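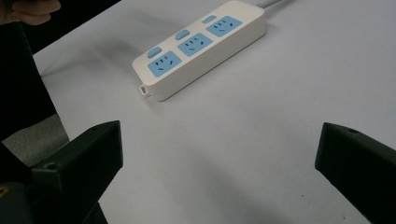

A white power strip with light blue socket panels.

Mansour Introduces Revised Load Rating and Labeling Program for Rental Housing Outlets

DREMITBRIDGE — Mansour, an electrical inspection and property services firm, today announced a fixed-scope outlet survey for owners and managers of rental housing. The service, named Hudstead, records the number, position, circuit assignment and condition of every fixed receptacle in a dwelling unit and compares the result with the way tenants use power in each room. It will be offered from July in Dremitbridge and in the neighboring district of Rasanholm.

The survey was developed after a pilot in 48 apartments across 2 buildings in Rasanholm. Both buildings were wired when a typical living room was expected to supply a lamp, a radio and a television. Inspectors found that the fixed wiring was in serviceable condition in most units. The more frequent finding was a shortage of receptacles at the points where they were needed, with tenants relying on power strips and extension cords as permanent wiring.

Pilot Findings

Inspectors logged 156 power strips and extension cords in the 48 apartments. Kitchens and home work areas accounted for the largest share. In several kitchens a toaster oven and an electric kettle were supplied through the same strip, a combination that can exceed the rating of the strip when both are switched on. In bedrooms the usual arrangement was a single cord run behind a bed or dresser to reach the far wall.

Circuit directories at the panel were missing, incomplete or wrong in a large part of the units. In one stairwell, the breaker marked for a kitchen in one unit also supplied the hallway lighting. Such errors do not create a hazard in normal use, but they lengthen any repair and can mislead a person who needs to cut the power to a room.

"A load calculation on paper assumes the appliances are plugged in where the designer expected them," said Hagos Derese, technical director at Mansour. "We wanted a record of where they are plugged in now. Once an owner has that, the decision to add a circuit or move a receptacle is fairly routine."

Scope of the Survey

Each survey covers the service panel, all fixed receptacles, and all cord-connected equipment that is in place on the day of the visit. Receptacles are tested for polarity, grounding and contact tension. Ground-fault protection is tested where it is installed, and its absence is noted in kitchens, bathrooms, laundry areas and outdoor locations.

Cord-connected equipment is examined by eye only. Inspectors read the rating label, check the plug and cord for heat marks or damage, and note whether one strip is plugged into another. They do not open, repair or remove tenant property. Where an item appears unsafe, the tenant is told during the visit and a written note is left in the unit.

Testing requires each receptacle to be accessible. Furniture is not moved by the inspector, and a receptacle that cannot be reached is entered in the report as not tested. Power to the unit is interrupted briefly while the panel directory is verified. Tenants receive written notice of the interruption in advance and are advised to shut down computers and to reset clocks and timers afterward.

Reports and Labeling

The owner receives a floor plan of each unit showing every receptacle with a reference number and its circuit. The same reference is printed on a small label fixed inside the cover of the service panel, replacing any handwritten directory. A second sheet lists recommended work in order of priority. Work that affects safety is listed first, followed by work that would reduce the use of cords, and then by work that can wait for the next renovation.

Tenants receive a shorter sheet covering their own unit. It states which rooms share a circuit and which receptacles are suitable for heating appliances. It also repeats the basic rules: portable heaters and air conditioners should be plugged directly into a wall receptacle, strips should not be connected in series, and cords should not be run under rugs or through doorways. Tenant names are not included in the reports, and no photographs are taken inside occupied rooms without consent.

Mansour does not require owners to use its own crews for follow-up work. The floor plans are supplied in a form that can be passed to any licensed electrician, and a repeat test of altered receptacles may be ordered separately.

Availability

Hudstead surveys may be booked for single units or for whole buildings — up to 200 units can be scheduled under one agreement. Buildings with more units are handled in phases. Visits are scheduled between 8 a.m. and 4 p.m., and evening visits can be arranged for occupied units where daytime access is not possible. Owners should have the most recent panel schedule on hand, if one exists, together with records of any circuits added after the original construction.

Owners who took part in the Rasanholm pilot will receive updated floor plans in the new format without charge. Their existing reference numbers will remain unchanged.

About Mansour

Mansour provides electrical inspection, testing and maintenance planning for residential and light commercial buildings. The company is based in Dremitbridge and operates a field office in Rasanholm.

Media and booking inquiries may be directed to the Hudstead desk at the Dremitbridge office.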